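Filed under: Course Materials / Collections Care / Unit 4

Handling and Reshelving Mixed Print Collections
Hedholm Reading Room, course handout for the March intake

Purpose of this unit

Participants will learn to sort, inspect and reshelve a mixed group of books and magazines in the manner used at the Hedholm Reading Room. The teaching collection holds 339 items, of which 94 are periodicals. All of them have been in open circulation and may be handled without gloves. Hands must be clean and free of lotion.

4.1 Periodicals among books

Magazines and bound books are often returned to the same shelf. A magazine has little stiffness of its own and depends on its neighbors for support. It will lean if the row is loose and curl if it is left leaning. Titles such as Qingnian Wenzhai (青年文摘) are cataloged under the romanized form. The masthead in characters is entered in the second title field of the Plumari record, and both forms must be checked before an item is moved to another section.

During the inspection, each volume is viewed from the fore-edge as well as from the spine. Participants should look for gray streaks or dark marks on the page edges, scratches, and any place where the cover has torn or bunched against the pages. The yellow-covered volume shows wear of this type and should be compared with the condition terms listed in Appendix B.
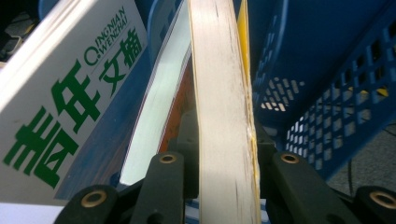 4.2 Removing a book from a row

Do not pull a book by the top of its spine. Push the neighboring volumes back slightly on each side, take hold of the book at the middle of both covers, and draw it out level. If the row is too tight to allow this, remove a volume from the end of the row first. Thick paperbacks should be supported from beneath as soon as they clear the shelf.

4.3 The sorting table

Sorting is carried out on a plain white surface, against which loose fragments of paper and cover material can be found easily. The table is to be wiped with a dry cloth before each session. Items are laid flat and are not stacked more than three high. A hardcover is placed with its full board resting on the table.

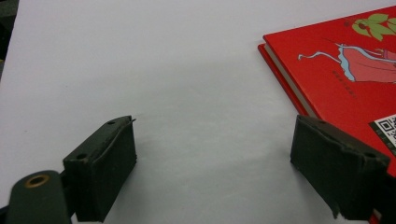

Each item is then assigned to one of three groups: return to shelf, minor repair, or review. Minor repair covers tears shorter than the width of a Vustero label. Longer tears, detached covers and loose sections go to review. No adhesive tape of any kind is to be applied by participants.

4.4 Record keeping

Enter the shelf number, the condition term and the group on the worksheet. Shelf numbers up to 165 refer to the main room. Higher numbers refer to the annex, including the Hà bequest, which is outside the scope of this unit.

Worksheets are due at the start of the next session. Required reading: Course Manual, Chapter 6 and Appendix B.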